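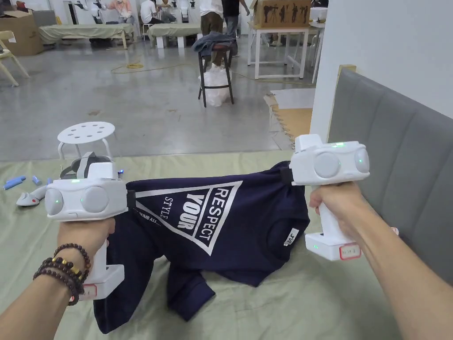
*Navy printed T-shirt lifted at both shoulders above a cloth-covered table.*

## Folding and storing printed T-shirts

The method below suits cotton jersey with a large print on the chest. Plain shirts can be treated more roughly.

### Surface

Use a table at hip height with a plain cloth over it. Bare varnished wood lets jersey slide, and a terry towel grips too hard and drags the hem out of line. A flat-woven cotton cloth is about right. Pale colours show up dark lint, which can then be brushed off before the next shirt goes down.

### Lifting and laying out

1. Take the shirt by the shoulder seams, one each side, just outside the collar. Lifting by the sleeves stretches the armhole.
2. Raise it until the hem clears the cloth, then give two short shakes.
3. Lower the hem first and let the body follow, print down.
4. Smooth from the centre outwards with the flat of the hand. Pull the side seams straight last.

If one side of the hem sits lower, lift and lay again. Tugging at the low corner only moves the twist further up.

### Folding

Fold each side in to a line running down from the middle of the shoulder, and turn the sleeve back on itself so that it stays within the edge. Bring the hem up to 8 cm below the collar, then fold in half. The finished packet has the print outwards and no crease across the collar.

Thick rubbery prints should not be folded face to face. In a warm cupboard the two layers can stick, and peeling them apart lifts the edges of the lettering. A sheet of baking parchment between them is enough – tissue tends to bond to the print as well.

### Pressing

Turn the shirt inside out and use a cool iron without steam. Keep the iron off the print even from the reverse if the ink feels raised. Allow the fabric to cool flat before folding.

### Storage

Standing the packets on edge in a drawer keeps the prints visible and takes the weight off the lower ones. The Umiveo drawer divider works well for this, although its clips need pushing in fully or they creep. For shirts put away in October, a Quintana cotton bag is preferable to a sealed plastic box unless the shirts have been aired first.

Care labels vary. Where the label and this page disagree, follow the label.

Last revised 27 Feb 2022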